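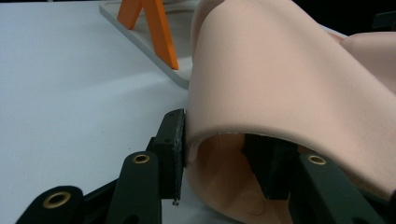

Does the toss matter in club cricket? A study of one league's results

Student project report
Paora Stubbs

1. Background

Captains in our league talk about the toss a great deal. At my own club, Buncombe, losing it is often given as a reason for losing the match, and the side that wins it nearly always has a firm idea of what to do. I wanted to find out whether the results back this up.

The league plays 40-over matches on Sunday afternoons, with a one o'clock start. The season begins in May. Pitches are uncovered at most grounds, so the surface can change a fair bit between the first innings and the second. This is the usual argument for caring about the toss: if the pitch is damp at one o'clock, the side bowling first gets the best of it.

Two questions were set at the start.

Does the side that wins the toss win more often than it loses?
Does the side that chooses to bowl first do better than the side that chooses to bat?

2. Where the results came from

The league keeps its scorecards on its website. The older ones are scans of the paper scorebook and the newer ones are typed in by the home club. I went through 177 completed matches. Matches that were abandoned, conceded or tied were left out before I reached that total, as were cup matches, which are played over fewer overs.

For each match I wrote down the ground, who won the toss, what they chose, the first innings total and the winner. Everything went into one spreadsheet. A card that did not say who won the toss could not be used. Fleltance were the worst for this, and their home matches are thinner in the data than they should be. I emailed their scorer and got a few of the missing ones back, which are included.

I also made a separate list of the top order batting for the Buncombe first team, thinking I might look at individual scores as well. I dropped this part. The sample was too small and it had little to do with the toss.

3. Results

Of the 177 matches, the side winning the toss won 91 and lost 86. That is a win rate of 51.4 per cent. If the toss made no difference at all, a split like this would be quite ordinary. I ran a simple test against an even split and the result was nowhere near significant.

The second question gave a little more to work with. Captains chose to bowl first in 100 of the matches and to bat first in the other 77. The sides that chose to bowl won 55 of their 100. The sides that chose to bat won 36 of their 77, or 46.8 per cent. The gap looks large when put on a bar chart, but with this number of matches it could still be down to chance, and the test did not rule that out. 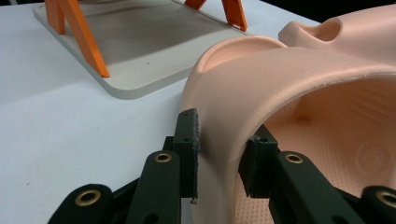
The grounds were compared next. Chou has a low, slow pitch beside the river and most visiting captains say they would bowl there without thinking. The figures for Chou did lean that way, with 14 wins from 22 for sides choosing to bowl. At Zornell, where the pitch is harder and the boundary on the road side is short, there was no lean either way. Splitting the data by ground leaves small groups, and I would not want to build much on either figure.

4. Problems with the method

The main problem is that strong sides and weak sides are mixed together. If a good team happens to win the toss often in one season, the toss will look more useful than it is. A better study would allow for league position, or would use only matches between sides close together in the table. I tried the second of these, keeping only matches between sides no more than 3 places apart, and the pattern was much the same, but the number of matches fell a long way.

The weather was not recorded on the cards. I had meant to add rainfall for the day before each match, and found a weather station near enough to use for Chou and Buncombe but not for the rest. This was left out in the end.

There were also copying errors. I checked every tenth row of the spreadsheet against the scorecard and found two mistakes, both in first innings totals. Neither changed a result. After that I checked all the rows for winner and toss, which took most of a weekend.

5. What I found

Winning the toss gave no clear advantage in these matches. Choosing to bowl first may help slightly, and may help more at Chou, but the data here cannot show it for certain. Going back through more of the scanned scorebooks would help, and the league secretary has said the remaining ones can be borrowed over the winter.

The spreadsheet and the test workings are attached as Appendix A and Appendix B.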